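How I got our packing bench arm to stop bumping the basket (and what happened to my job)

I pack gift baskets at Giltik, and since August I've shared my bench with a gripper arm. I was nervous! We ship 2,000 baskets in a busy season and I used to lift every one. Now I set up the arm and do the filling, and my shoulders are a lot happier. If you're getting one too, start like this.

Step 1. Clear the table and put one empty basket out. Open the fingers and bring them in low, toward the front wall. Go slow, 5 on the speed dial (mine goes to 8).

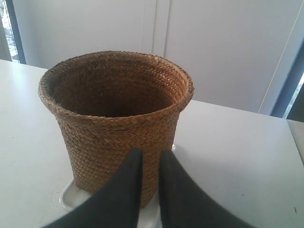 Fingers open, basket empty. Check your height now.

Step 2. Close the fingers and practice moving past the basket. Woven sides bulge more than you think, so I save 2 stops on the path, one before the basket and one beside it. Stand where you can see the gap!

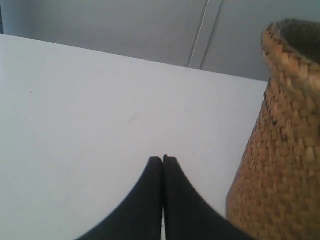 Nearly closed fingers next to the basket wall.

Step 3. Do the same pass from a different angle and watch the rim. If the gap looks tight, back up and save the stop again. I redo this every time we switch basket sizes, and yes, it eats my first coffee.
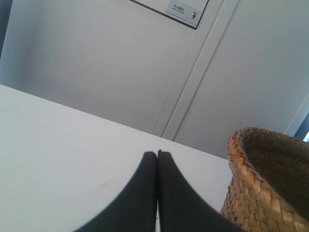 Mullia commented that her shop went through the same change, and the hard part was the schedule: setup time wasn't counted as work until the packers asked for it. Same thing at our place, so ask early. Ours goes on the timesheet now, right under packing.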